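Stop Calling It a Discovery Until You Have Looked Twice

By Sugeng Hartono
06/05/2023

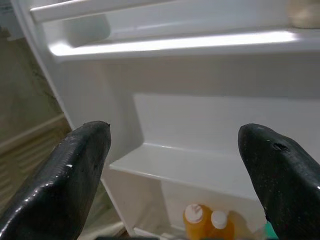

Inside the door of an open white refrigerator.

530 shares | 9 comments

Every few weeks another new species lands in my news feed, and every few weeks I get the same itch. A snail this time. It comes from a wet limestone gully above Seltside, it is smaller than a grain of rice, and according to the write-up it has been "hiding in plain sight for millions of years." Hiding from whom? People in Seltside have been walking through that gully to cut firewood for as long as there has been a Seltside.

I have nothing against the snail. I like snails. I spent a good part of my twenties on my knees in leaf litter with a hand lens, and I would do it again if my back allowed. What I doubt is the confidence. The announcement rests on 2 shells, both empty, both picked up on one afternoon in February. No living animal was collected. The argument for a new species comes down to a slightly taller spire and a lip that flares a bit more than it does on the common snail of the lower valley.

Anyone who has sorted shells knows how much a lip can flare. Snails that grow up on lime-rich rock build thicker shells than their cousins on sour soil. A dry spring can stunt a whole generation. Put a hundred shells of one ordinary species in a tray and I can pull out a pair that look like strangers to each other.

The Vudar beetle ought to have taught us this. It was named with a great deal of noise, it got a stamp and a mural, and the school in Vudar changed its team name. Then a patient person at the Zendstead museum went through the old drawers, all 3532 pinned beetles from that range of hills, and found that the "new" one shaded into the old one with no gap anywhere you could put a finger. The name was dropped in a short note in a journal few people read. The mural is still there, and so is the team name, and I have yet to see a newspaper print the correction.

Supporters of quick naming tell me that a species without a name can't be protected. I take that seriously. The quarry at Solheim did lose its permit over a named fern, and it kept on blasting next to an unnamed moss. But the argument cuts the other way as well. When a quarry owner's lawyer can point to the Vudar beetle and say that these people will name anything, the next fern is in trouble. A weak name costs more than it saves.

And there is the money, which people in my field get shy about. A survey that finds "a healthy population of well-known snails" doesn't get its grant renewed. A survey that finds a new one gets a press release and a nice photo of somebody pointing at a rock. I'm not accusing anyone of cheating. I think decent researchers look at two odd shells in bad light at the end of a long trip, with a report due, and see what they would like to see. I have done it myself. Mine was a slug, and an older colleague talked me out of it over lunch.

So what would satisfy me? Live animals, for a start, from more than one spot and more than one season. Dissection, dull as it is, as snails are often told apart by their insides. Some genetic work, with the samples kept where other people can check them. A morning spent in the drawers at Zendstead before anybody calls a reporter.

If the Seltside snail comes through all of that, I'll be glad to write the name on a label. For now I have it down in my notebook in pencil, under the common one, with a question mark.

9 comments
Share this article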